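Hartmut Frerichs had promised us a good afternoon at the Thaler open day, and he was right! We got there in July heat, 30 of us on one coach, and were handed squash and a name badge before anyone had found the loos. The stationery room was my favourite by miles -- white tables, pens everywhere, and you were allowed to try whatever you liked.

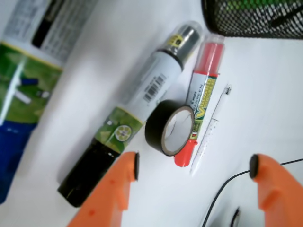 Issue 6, page 3

I have a real soft spot for a fat marker, and the big one with the green band and the round emblem had me straight away. The Pilot V Board Master beside it is much slimmer, with a see-through red cap, and I could happily have filled a whole whiteboard. Even the black tape got picked up and admired (by me, mostly).

Hằng Giáp took our group round after that and answered every question, including my long one about ink. We finished in the packing hall, then tea and a very good plum cake. The coach left at half past four and I was nearly not on it -- the shop had notebooks.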